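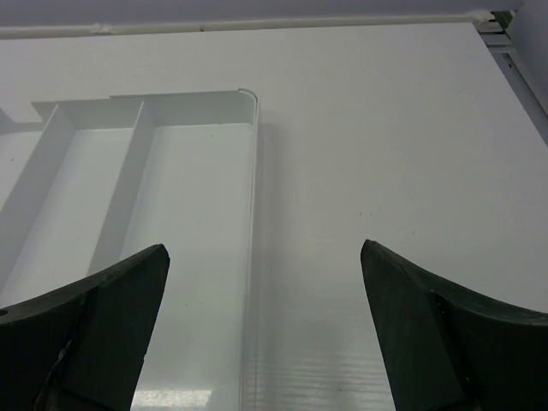
# The Drawer That We Open Most

In my mother's kitchen the forks lived on the left, then came the knives, then the spoons, and the small spoons lay across the top. I believed as a child that this was a law, the same in every house. When I was 19 I rented a room in Funeck and opened the drawer of the shared kitchen, and everything was inside in one heap, with a corkscrew and birthday candles. I remember that I closed it again, as if I had opened the wrong door.
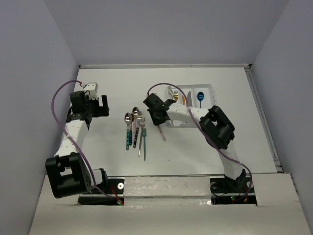 **Ilka Moravetz**

Since that day I have looked into many drawers, always with permission, and I have come to respect the plastic cutlery tray. It is a modest thing. You buy it once, you wash it perhaps twice a year, and you touch what is in it several times each day. In many homes it is older than the television. Still, very few people choose it with care. They take the one which is near the cash register, and they find out at home that the drawer doesn't close.

So the first advice is to measure. My own drawer is 400 millimeters wide on the outside, but the inside is less, and it is the inside that counts. Measure also the depth from front to back, and the height, which people forget. A tray with a rolled rim needs a little air above it. If the counter has a crossbar below, a thick ladle handle will catch on it, and then you will stand there with a knife trying to push the ladle down through the gap.

The second advice is to empty everything before you decide. Put all of your cutlery on a table, in a place with good light, and keep the handles toward you. A heap of spoons and forks looks like much more than it is. When the heads all point one way, you begin to see families: the ones from a set, the ones from a grandmother, the spoon with a patterned handle which came from a market and which everybody wants for their yogurt.

## Together or apart

Here I arrive at the question where friends begin to disagree. Should one sort by kind or by set? For many years I was strict. Forks with forks, it doesn't matter what the handle looks like. Then I was invited for supper on Widivska Street, in a kitchen where each color had its own compartment. The children took from one side, the guests received from the other. It worked very well, and I had to be quiet for a while.

I have now returned to sorting by kind, but I do it with less pride. When a table is set in a hurry, the hand looks for a fork and it doesn't look for a color. Mixed handles in one compartment are also pleasant to see. A teal one beside a pink one beside a plain one gives the drawer some cheer on a gray morning in February.

The widest compartment is the one that causes trouble. Whatever has no home goes there: the peeler, the scissors, the soy sauce packets. I recommend to give it a real task. In my kitchen it holds the serving spoons and the big knife in its cover, and nothing else is allowed, except the peeler, with which I have lost the fight.
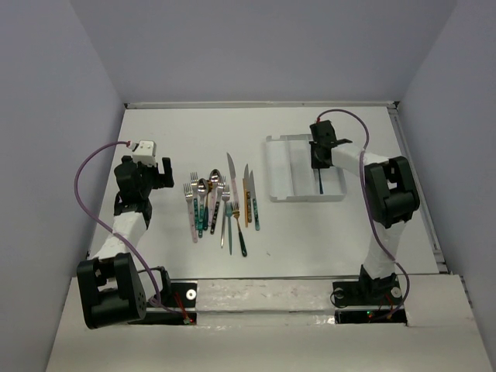
A reader wrote to me after my last column to say that I should leave the tray out completely. She keeps her forks and spoons standing in jars beside the stove, heads up, and her drawer is free for dish towels. In her opinion a compartment is only "a long dish for crumbs," and she has not missed hers for one day.

I have thought about her letter quite a lot. About the crumbs she is right. They come into the tray by ways I can't explain, even in a home where no one cuts bread near the drawer. But I don't like to take a fork by its head, and with jars a guest will always do exactly this. Also my stove spits.

For the crumbs I can offer only a routine. Take the tray out, shake it over the sink, and wash it with warm water and a soft brush, because the corners are rounded and a cloth slides over them. Let it dry upside down. A pale plastic tray shows every speck, and I count this as an advantage. The dark one I owned before could hide a whole winter.

## What to look for in the shop

At Gerlach, the household store where I buy most of such things, the trays stand in a row by the window and one may put one's hand inside. Please do this. The walls between the compartments should be high enough that a teaspoon can't climb over when the drawer is closed with force, and low enough that your fingers can go under a knife. The floor should be smooth. If the tray is made from thin plastic, press the long wall a little to see how much it bends.

Mine is a Noritz with 5 compartments. The forks are on the left.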